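Patex Möbelöl von Dodmont, 1.000 ml

Ich gebe zu, ich hab das Zeug erst gekauft, als mein alter Esstisch schon aussah wie ein Schneidebrett. Inzwischen steht bei mir immer eine Dose im Regal, und in den Laden habe ich es natürlich auch aufgenommen! Das Öl zieht schön gleichmäßig ein, riecht ein bisschen nach Orange (meine Werkstatt riecht den halben Winter danach) und lässt sich auch von Leuten verarbeiten, die sonst eher keinen Pinsel in die Hand nehmen.

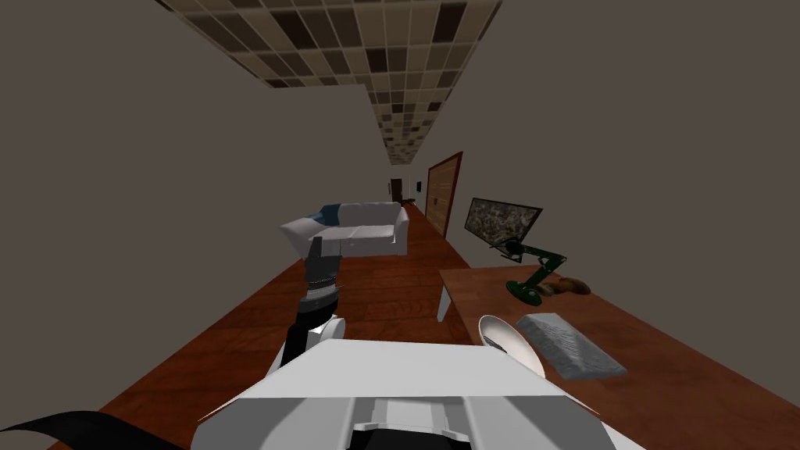

Siriwardena
Inhaber und Werkstattleitung, Prarlow Holzpflege

Eine Dose reicht bei mir für zwei Anstriche auf einem großen Tisch, und dann ist noch ein ordentlicher Rest für Stühle oder das Fensterbrett da. Vorher schleife ich mit 180er Korn, immer in Faserrichtung, und sauge den Staub gründlich ab. Dann dünn auftragen, zwanzig Minuten warten, Überschuss abnehmen — und bitte wirklich abnehmen, sonst klebt die Platte noch nach Tagen. Am nächsten Tag kommt die zweite Schicht drauf.

Getränkte Lappen nie zusammengeknüllt in den Eimer werfen, die können sich selbst entzünden! Ich breite sie draußen flach aus, bis sie ganz durchgetrocknet sind.

Artikelnummer: 142
Inhalt: 1.000 ml
Farbton: farblos, feuert leicht an
Geeignet für: Eiche, Buche, Nussbaum, Kirsche
Nicht geeignet für: lackierte Flächen

Wer mehr vorhat, nimmt den Kanister mit 4.000 ml, den bestelle ich ab März wieder regelmäßig nach.
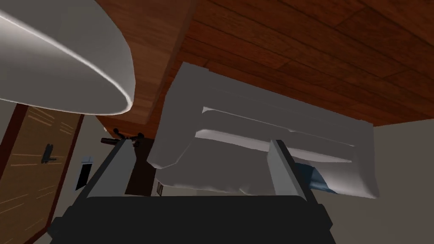 Womit trage ich das Öl am besten auf?
Am liebsten nehme ich ein fusselfreies Baumwolltuch, bei großen Platten auch mal einen flachen Pinsel. Geschlossen und frostfrei gelagert hält eine angebrochene Dose bis zu 2 Jahre.

Diese Website verwendet Cookies. Mit der weiteren Nutzung stimmst du dem zu. Einstellungen | Akzeptieren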